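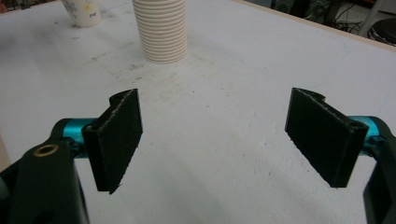
## 3. Material and preparation

### 3.1 Locality and collection

The material described here comes from a single bonebed in the lower part of the Zuria Beds, exposed along a dry creek on the northern side of the Bernine plateau. The bone-bearing layer is a grey siltstone, soft when fresh and badly cracked where it has been exposed to the weather. It sits on a pebbly sandstone with fossil wood and is overlain by red mudstone in which we found no bone. Surface fragments were collected in a first season, before the extent of the layer was known, and are kept apart from the excavated material in all the tables.

Excavation took place over 2 field seasons. The pit was dug in metre squares and every bone longer than a finger joint was mapped before it was lifted. Smaller pieces were bagged by square and level. Larger limb bones were lifted in plaster jackets, and one jacket, holding a femur and parts of two ribs, broke along an old crack during transport. The femur has been rejoined, but its midshaft circumference should be treated with care and we leave it out of the growth analysis.

In all, 134 specimens could be identified to element. They belong to at least three individuals, judged from the left tibiae, and all three are small. Neural arches are unfused in every dorsal vertebra we have, and the ends of the long bones are rough and pitted, as they are in other young sauropods. We found nothing that needs to be assigned to an adult.

### 3.2 Sieving of the matrix

Teeth and small bones were recovered from the siltstone by wet sieving. Blocks were dried fully before soaking, as damp blocks broke down slowly and left lumps that had to be treated again. Most of the matrix fell apart in plain water overnight. The remainder was soaked in a weak solution of hydrogen peroxide, rinsed, and returned to the sieves. We processed 3000 kg of matrix in this way, working from the lowest level upwards, and 200 kg from the overlying mudstone as a check. The mudstone gave only plant scraps.

Sieve residues were dried in trays and split by size. The coarse fraction was sorted by eye and the fine fraction under a low-power microscope at the Rultov laboratory. Sorting took much longer than the field work. Residues were divided into small lots so that a person could finish one at a sitting, and the lot number stayed with the residue until the picked bone had been entered in the register. Plain paper cups are enough for holding lots of this size. Glass vials were used only for picked teeth, which were padded with tissue. A tenth of the lots were sorted a second time by a different person, and the few teeth missed on the first pass were nearly all broken tips.

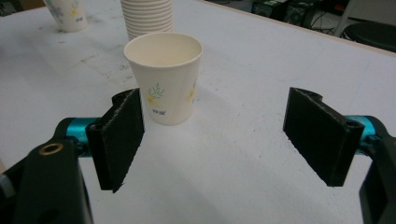 **Figure 1.** Paper cup with printed sprig and flowers, in front of a stack of nested cups.

### 3.3 Thin sections

Three tibiae and one humerus were sampled for bone histology. Each was moulded and cast before cutting, and the casts are stored with the remaining bone. Cores were taken from the midshaft, set in clear resin and ground by hand to a thickness at which the bone fibres could be seen in polarised light. The humerus was crushed on one side, so its core was taken from the better side, slightly off the position used for the tibiae. This makes a direct comparison between the two elements less secure than we would like.

Counts of growth marks were made twice on each section, with a month between counts. Where they differed, the section was looked at again and the lower figure was kept unless a clear line could be followed around at least half of the preserved cortex.

### 3.4 Comparative material

Measurements were compared with those of juvenile sauropods in the Sombatkul collection, which includes a partial hindlimb of similar size. That specimen was measured directly. Other comparisons rely on published figures, and we have marked these in the tables — chiefly because authors differ on where the narrowest part of the shaft is taken. Our own measurements were made with callipers by one person throughout, and repeated for any bone with a repaired break.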